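The Brunville winter clothing swap is back! Last December we passed along 70 coats and more hats than anyone could carry, and the Halvorsen Street hall is ours again for 4 afternoons. Bring whatever is warm and still has life in it. 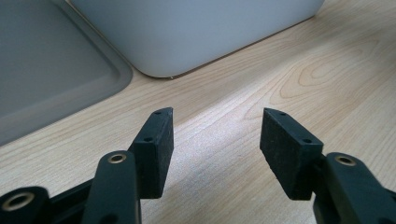
Sweaters go fastest — kids' sizes especially — so come early if you need one. Rudine Bakery is sending 10 trays of rolls, and they are so good!

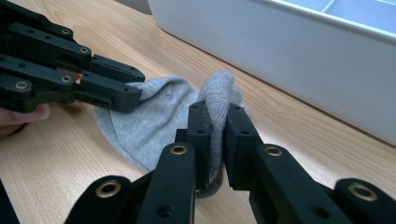 Issue 70 | December 2018

Odd socks are welcome too. The Kivura knitting circle turns them into mittens.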